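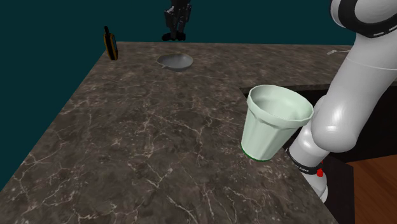 *Figure 7. Simulated counter, arm holding the green cup, gray bowl behind.*

## 7. Running the cup move in the simulator

Do this section before you power the real arm on your bench. The Stakow controller uses the same motion file in both places, so mistakes you catch here won't end up in your countertop.

You need the Fluvov scene pack installed (Section 4) and the arm profile saved from Section 6. The scene pack takes 742 MB on disk. If your shop shares one computer, install it under the shared account so every member gets the same counter height.

### 7.1 Load the scene

1. Close any open motion files.
2. Open **Scenes** and pick **Estrella Kitchen**.
3. Wait for the status line to read `READY`. The first load is slow while the stone texture is built.
4. Open **Arm > Profile** and choose the profile you saved.
5. Press **Home**. The arm should go to its rest pose without touching the counter.

**Note:** If the arm starts inside the stone, the base height is wrong. Go back to 6.3 and enter the height again in millimeters.

### 7.2 Pick up the cup

1. In the object list, click `cup_green`.
2. Set **Approach** to **Side**. The cup is wider at the rim than at the base, and a top approach tends to catch the rim.
3. Set **Grip force** to 7.
4. Set **Lift** to 155 mm.
5. Press **Step**, not **Run**, and go through the move one waypoint at a time.
6. Stop at the waypoint named `hold`. Orbit the view to check the fingers. From some angles the cup covers them completely.

**Caution:** The counter has an inner corner with a dark opening next to it. Collision checking is off over that opening by default. Turn on **Check gaps** before you move the cup near it.

### 7.3 Move toward the bowl

1. Click `bowl_gray` and choose **Set as target**.
2. Set **Speed** to 67 percent or lower.
3. Add one waypoint above the bowl, high enough for the base of the cup to clear the rim.
4. Rotate the target until the small projection on the bowl's side faces away from your approach path.
5. Press **Run**.

If the log shows `WRIST LIMIT`, move the arm base closer to the counter and repeat from 7.1, step 5. Don't raise the limit in the profile. The Toslow wrist bracket sold with the kit has a hard stop there.

### 7.4 Other objects

The utensil at the back of the counter and the handheld device in the far corner are fixed objects. The arm can hit them but can't pick them up. The second robot behind the counter is also fixed. To unlock any of these, see Appendix B.

### 7.5 Save

Save the motion under a new name. The bench controller won't load a file that still has the scene's default name.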